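Suture Night and Other Stories: The Jirkari Student Surgical Robotics Club in Pictures
27 February 2018

Hello again from the Jacobs building! Our little club has been meeting since December, and I promised the families and our friends over at Imia that I would put a gallery together sooner or later (later, as usual). This page covers the suturing unit, the part everybody signs up for and then finds much slower going than they expected.

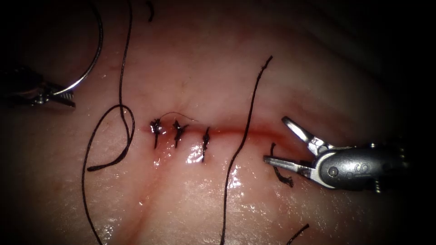 Three knots tied, and the right end of the incision still waiting for its turn. The left instrument has the curved needle.

We ask every pair to close one incision with interrupted stitches, each one tied and cut before the next is begun. It sounds simple when I write it down like that! Most of our students had never tied a surgical knot by hand before they joined, let alone with two instruments and a screen, and I am so proud of how patient they have been with the practice and with each other.

A word on thread, which is the question I get asked most. Keep track of your long strands, please, and know where each one goes before you pull. A loop that looks harmless has a way of catching on the very knot you were happiest with - I speak from experience. Leave the cut tails long enough to find again, and take your time lining up the needle.

The club showcase is at Pridside this spring, in room 348, and each pair will have 13 minutes at the console. Families are very welcome, and so are younger brothers and sisters if they can sit still for a while. More pictures will go up once the 2 remaining groups have had their turn.

With thanks to everyone who stayed to clean up,
Mariann Bodnár, club advisor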